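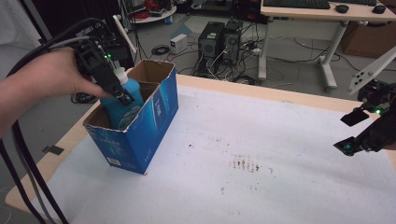
August 4, 2019

Long day with the summer project group, writing this up before I forget which change did what. Leena Valtonen and I took turns on the left gripper and got 68 bottle picks logged, which brings the class total to 266 (the log on the Moder drive is up to date, please don't rename the folders again!).

Main thing I learned: grab by the neck, just under the cap. Going for the body was miserable inside the box, the fingers kept hitting the cardboard wall before they could close. Neck grabs were so much nicer that I stopped doing anything else after lunch. We had 16 misses all day and most of them were from the morning, when I was still being stubborn.

Second thing, the two hands. I keep forgetting about the right one and leaving it parked open in the way. Leena says to start every run with both grippers over the sheet and back off to the same spot at the end, so we did that from run 47 onward and the tracks line up a lot better when you play them back to back.

Cable drag is still annoying. It pulls on my wrist when I reach to the far side, and I'm pretty sure it shows in the tilt numbers. I want to try a longer loop over the shoulder, or ask the Prumia team how they run theirs.

To do: recheck the time offset between left and right, label the misses, swap in a shorter box, ask Leena where the spare battery for the Liem logger went.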